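Durindale Baseball Club
Ground and clubhouse pre-season inspection
Checked by: Shufen Fu (grounds secretary, third base when fit)
Date: 15 November 2018
Next full check: July, or sooner if something falls off

Marks used: OK, FIX, WATCH. Please stop adding your own. "Fine-ish" was not a mark last year either.

FIELD

1. Infield skin, level and free of stones. FIX
Level, yes. Free of stones, only if you are generous about what a stone is. I filled half a bucket between second and short. Rake before every game, including the ones against Halliday, who complain less because they lose less.

2. Lip between grass and dirt. WATCH
Building up again behind first. A ground ball hit it during my visit and went over my head, and I was holding a clipboard at the time, so no play was made. Hose and brush it back.

3. Bases and anchors. OK
All three seat properly. Second base has been put in with the logo upside down. Left as found.

4. Home plate, edges flush. FIX
Front corner is proud of the ground. Dig out, pack clay underneath, reset. Do not just jump on it. It has been jumped on.

5. Pitcher's mound and rubber. WATCH
Landing hole is deep enough to plant something in. Cover goes back on after practice. The cover is the large green thing under which the under-twelves keep hiding.

6. Outfield, holes and debris. OK
7 golf balls in left field. We do not play golf, nor does anyone within sight of left field.

7. Warning track. FIX
There is one in right and centre. In left the warning is the fence.

FENCES AND NETTING

8. Backstop netting. FIX
Two tears at catcher height, both mended with shoelace. One mend is quite good. Quote from Clomby for a new panel is 2,000 and they will hang it. Get it booked before the first friendly.

9. Dugout rails and padding. WATCH
Home side padded. Away side padded where we had padding left. Jimo's manager has mentioned this in writing, twice, with diagrams.

10. Outfield fence, no loose wire. OK
One end tucked back in with pliers. Gate latch by the foul pole now shuts, if lifted.

11. Batting cage. FIX
Frame sound. Net sags in the middle so that a decent line drive comes back to shake your hand. Tighten the top cable. One batter at a time, helmet on, and no leaning on the outside of the net to give advice.
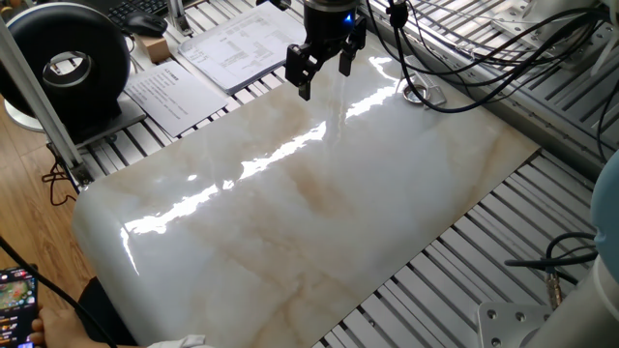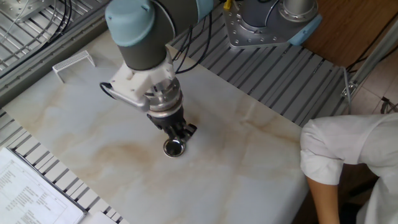
First picture: marble-patterned tile. Second picture: small round steel cup.

CLUBHOUSE

12. First aid box. FIX
Plasters, one sling, a great deal of cough sweets. Ice packs all used and put back in the box, which was thoughtful. Reorder.

13. Fire extinguisher and exits. WATCH
Extinguisher in date. Back door blocked by the pitching machine again. Keep it clear, even when it is raining, even when you are only going to be a minute.

14. Changing room floor. OK
No loose edges. Spikes off at the door. The sign saying so has spike marks in it and I would love to know how.

15. Helmets. FIX
Four cracked, now in the skip. If you see one back on the rack, somebody has been in the skip. Chin straps missing from the smallest size.

16. Bats. WATCH
One aluminium bat dented on the barrel and retired, over protests from its owner, who says it is his lucky one. He hit nothing with it all year.

17. Stand, seating for 40. FIX
Third row plank has a split at the far end. Taped off. The tape is not a ribbon and there will be no ceremony.

18. Scoreboard and ladder. FIX
Ladder has a bent foot and is not to be climbed. Until it is replaced, visiting runs can be hung from the ground and ours will have to be shouted.

MONEY

Total for everything marked FIX comes to 4,000 with the netting included. Items 4, 8 and 15 first. We do not open without them.

Signed copy is on the hook by the kettle. If you have done one of these jobs, write your initials next to it, and please only do that after the job.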